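Staff Forum > Workplace Changes > Automated Restocking at the Histari Service Counter

Posted by: S_Gashaw (Operations)
11 June 2021

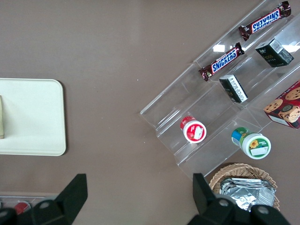 Counter restocking station: stepped stand, tray and packet basket.

Colleagues are advised that the restocking arm at the Histari counter will move from trial to regular use. The arm will transfer packaged items between the tray and the stepped stand. Counter staff will remain responsible for date checks, pricing and all customer contact. No position will be removed. The 8 staff currently assigned to restocking will have their duties revised, and written descriptions will be issued by their supervisors. Questions may be posted in this thread.
Sumeya Gashaw

Reply from: varela_counter2
Thank you for the notice. The revised duties for the Varela site were promised in April and have not been received. Will the same delay apply at Histari?

Reply from: I.Bermudez
I represent counter staff on the evening shift and must record a disagreement. The notice states that no position will be removed, but it says nothing about hours. During the trial, two of my colleagues had their restocking time reduced and were not offered other work in its place. A position with fewer hours is a reduction in pay. I request that this be addressed in writing before regular use begins.
Iraís Bermúdez

Reply from: zamik_tech
From the technical side, bars and small boxes are suitable items for the gripper. Round containers lying on their sides are more difficult, and foil packets are the most difficult of all. Of 42 stops logged in the trial, 29 involved packets. A person must attend each stop, so the time is not simply removed from the schedule.

Reply from: I.Bermudez
That is useful, but attending a stop is not listed as a duty for anyone. At present it falls to whoever is nearest, often while a customer is waiting.

Reply from: stukuvlow_days
I respectfully differ from the previous speaker. Filling the stand was the task I liked least, and my wrists are better for leaving it. I would not wish to return to the former arrangement. I do agree that the stops should be assigned to a named person on each shift.

Reply from: S_Gashaw (Operations)
The points on hours and on stops are noted. Attending stops will be added to the revised descriptions as paid, scheduled time – this applies to both shifts. I cannot give a commitment on total hours in this thread, and the matter has been referred to Personnel. The Varela descriptions are with the site supervisor for signature.

Reply from: I.Bermudez
Noted. My request for a written answer on hours remains open.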